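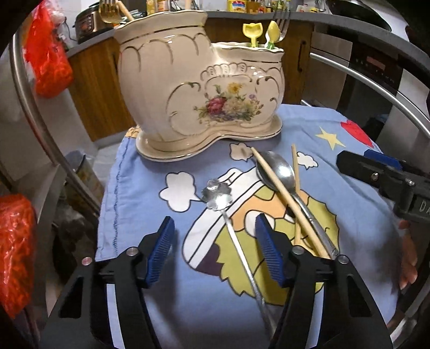
Magazine > People > Interviews

News Interviews Recipes Archive Contact

"The choir was smaller than my family"

18/05/2025, by Kwan-ho Chang

Delia Iturra has directed the Villalba village choir for many years, and she still does not read music very fast. She tells me this before I have taken off my coat. "I learn by ear, then I check the paper," she says. "With the paper first, I become afraid."

The choir began with four singers in a cold room behind the bakery. Now it has 50 members, and in April they sang in Culell in front of 2000 people. I ask if she was nervous. "For the first song, yes. In the second I forgot the people, and in the third I forgot the words."

She is strict about one thing, which is breathing. New singers spend their first month on it and they complain. Nicanor Sosa, a bass, told me that he almost left. "He came to me very angry," Delia remembers. "I said to him, go home and read the newspaper aloud, one paragraph with one breath. He came back the next week and stayed."
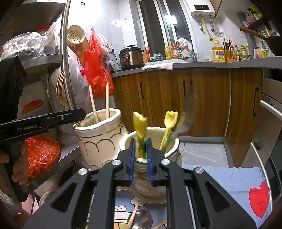
Her way of choosing songs is also unusual. She collects old working songs from the valley, mostly from people who do not think that they can sing. Many of them were recorded in kitchens, with the pans in the background, and she likes this more than a studio. "In a kitchen the hands are busy and the voice is free," she says. One song, about a girl who sells yellow tulips, like the ones on the utensil handles in the crock, has a different ending in each house. Delia has written down all of them and the choir votes every spring.

Next year they want to travel to Konen, but the bus is expensive and they are still looking for the money. Delia would go also by train, with sandwiches. "We will sing in the corridor," she says – and she starts to look for the timetable.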